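Lindlow Play Kitchen Table: Owner's Guide
Section 2: Laying Out the Tabletop
Guide no. 2625. Revised August 13, 2020

You have a standing table. Congratulations. If the table isn't standing, or it is standing but there is a bolt left over, go back to Section 1 and be frank with yourself about step 9.

This section covers the tabletop: where the kitchenware goes, where the toy food goes, and how to get both back into the box at the end of the day. Allow 20 minutes for the first layout. Later ones go faster, or are done by the child, in which case see "Alternative Layouts" at the end.

Before you start

Wipe the top with a damp cloth and dry it. The white surface is matte and shows crayon beautifully.

Check that the Orumlow accessory bag is complete against the card inside the lid. Soft pieces sometimes travel inside hard ones, so look in the pot before you call us. Please look in the pot.

You will not need tools. If you are holding a screwdriver, put it somewhere high.

CAUTION: Small parts. The toy food is for children three and over. Dogs of any age should be regarded as under three.

CAUTION: The tabletop is rated for 112 pounds, spread evenly. A child standing in the middle of it to reach a shelf isn't spread evenly.

Placing the large pieces

1. Stand on one long side of the table and decide that this is the front. Every instruction below depends on it, so if you walk around to answer the door, come back to the same side.

2. Put the colander toward the back of the table, long axis running front to back. It is the largest thing on the top and everything else gives way to it. Base down, rim up. Children will wear it as a hat within the hour, and it can be rinsed.

3. Set the oval plate to the right of the colander, leaving enough room between them to pick up either one without dragging the other along.

4. Lay the ketchup bottle on the plate, on its side and at a slant, cap toward you. A bottle stood upright on a plate falls over at the first nudge, taking the cup with it. Lying down, it has nowhere left to fall.

5. Stand the pale green cup below the colander, handle toward the front. Some households call this the mug and some call it the measuring cup. We have had letters from both and take no position.

6. Put the black pot at the left edge with its opening up. It may sit close to the edge but should not hang over it.

NOTE: The small dark holes in the tabletop belong there. Do not fill them with putty, chewing gum or peas. Peas in particular come out only when they are ready.

Placing the toy food

7. Put the blue bowl near the front and set the strawberry in it, leaves up. The strawberry is the piece most often reported missing, and the bowl gives you one place to check before you start lifting sofa cushions.

8. Lay the orange beside the bowl, to the right. Cut side up looks best, although it will be served any way around, to you, repeatedly.

9. Leave the small green oval by itself on the left, above the pot. We get more mail about this piece than about the table. It is listed on the card as "green, oval." Your family may settle on lime or egg, and whichever you choose, both recipes are played the same way.
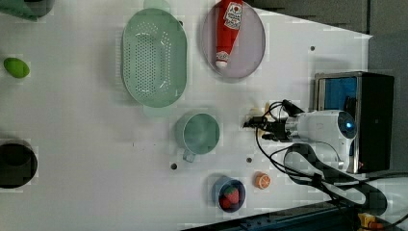
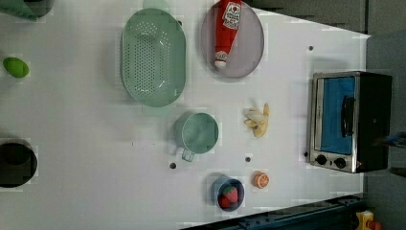 Lindlow tabletop, seen from above. Colander at the back, ketchup lying on its plate to the right, cup below the colander.

Checking the layout

10. Step back and look straight down on the top if you are tall enough. The cup should be somewhere near the middle, with clear white table on both sides of it. If the pieces have all drifted to one end, the floor may not be level. Adjust the feet as described in Section 1.

11. Reach for each piece in turn from the front. You should be able to lift any one of them without knocking another. A small child should then try the same thing, and you should move whatever they knock over.

12. Stop. The layout is finished. Adding the good salad servers from your own drawer is your decision, and the guarantee does not extend to them.

Cleaning

Wash the colander, cup, plate and bowl by hand in warm soapy water. Work a soft brush through the rows of holes in the colander; modeling dough gets in there and sets like mortar.

Wipe the toy food with a damp cloth only. Do not soak it. Do not put it in the dishwasher, the microwave or, as one customer in Lindlow's first year managed, an actual stew.

For marks on the tabletop, start with a damp cloth, move on to dish soap, and wait a day before trying anything stronger. Scouring powder will remove the crayon along with the finish.

Packing away

13. Put the toy food in the pot. Put the bowl on top of the food.

14. Place the cup in the colander, upright, with the plate flat underneath the colander. The ketchup goes in last, along the side.

15. Close the lid. If it doesn't close, take out the ketchup, turn it end for end and try again. If it still doesn't close, there is something in the box that did not come from us. It is usually a shoe.

Storing over winter

If the table lives on a porch, bring it in by November. The top will survive a cold night, but the feet swell when wet and afterward the table rocks. Keep the accessory box indoors all year, away from radiators.

Alternative layouts

Owners write to say that their child prefers everything in the pot, or everything on the floor, or the colander upside down over the whole lot with a sign reading CLOSED. All of these are supported. The layout in this section is the one we use for checking that nothing is missing, and you can return to it whenever you want to do the same.

Missing or damaged pieces

Look in the pot again. Then look under the table, in coat pockets and in the real refrigerator, where the strawberry has been found more than once.

If the piece is still missing, write to Cedetti Spare Parts and quote guide number 2625, along with the name of the piece as printed on the card. Requests for "the egg" and requests for "the lime" are filled from the same bin. Toy food is replaced singly. The plate and bowl are sold as a pair, a decision made before any of us got here.

Section 3 covers the side shelf and its hooks.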